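Vastcombe Resource Center
Call for Participants: Household Sorting and Storage Study

The Vastcombe Resource Center invites adults living in the area to take part in a study of how people sort, box and put away everyday belongings. The study is directed by Tsehay Zeleke and is open to residents with no particular skill or experience in organizing. Sessions begin in January.

Purpose of the study

Most homes contain a share of things that belong to no obvious category. Toys end up beside shoes, and gift boxes are kept long after their contents have gone. The Center wishes to learn how people decide what goes with what, which items they place in a covered box, and which they prefer to leave on open view. Findings will be used to revise our free household storage guide, last prepared by Waltraud Fuchs.

What participants will do

Each participant attends 3 sessions at the Mullia Annex. A session lasts 33 minutes, followed by a short conversation with a member of the study staff. Participants work at a table with a set of mixed household goods and are asked to arrange them as they would at home. There is no correct arrangement, and speed is not measured. In the final session, participants may bring up to five small items of their own. Please do not bring food, medication, or anything fragile or of high value.

Who may apply

Applicants must:
- be 18 years of age or older
- live within the Vastcombe area
- be able to handle light objects at table height, seated or standing
- be available for all sessions

Applicants who have worked for the Center within the past year are not eligible. The sessions are conducted in English. Requests for an interpreter or for seating adjustments should be made at the time of application and will be met wherever possible.

Compensation

Participants who complete all sessions will receive a payment of $255. Those who withdraw early will be paid for each session attended. Parking at the Annex is free of charge.

The goods on the table

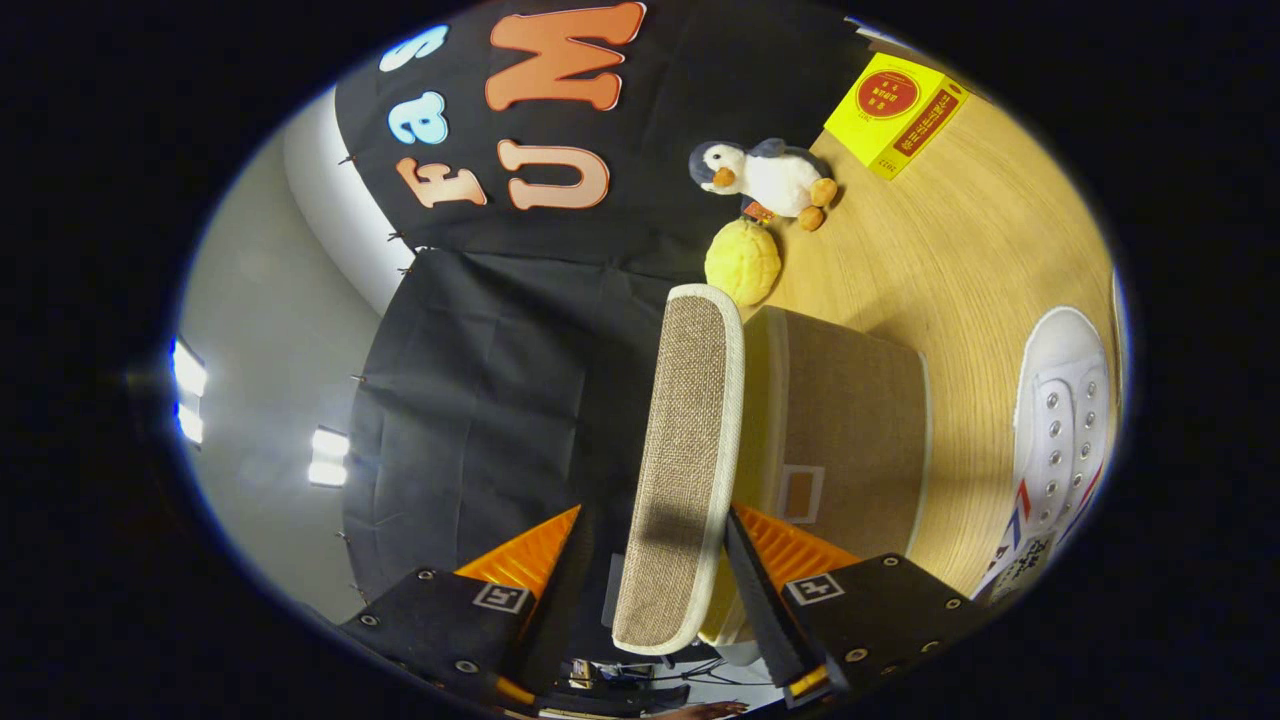

The Center keeps its own collection of goods for these sessions, and items are exchanged between one visit and the next. The collection includes soft toys, footwear, and boxes of several kinds, some covered in fabric. Participants may pick up, open and turn over any item - care is appreciated, but ordinary handling is expected.

How to apply

Send a short letter or e-mail to Jayson Navarro, Participant Coordinator, giving your name, a daytime telephone number and the hours at which you are normally free. Please mark it "Sorting and Storage." Applications will be considered in the order received. Selected applicants will be asked to sign a consent form before the first session, and may withdraw at any time without giving a reason.

Questions about privacy or the use of study records should be directed to Tsegereda Gashaw in the Records Office.

Related notices
Storage Guide: Request a Printed Copy
Mullia Annex Hours and Directions
Position Open: Front Desk Assistant
Call for Participants: Kitchen Drawer Survey (closed)

Last updated: January

Contact | Copyright Vastcombe Resource Center | Back to top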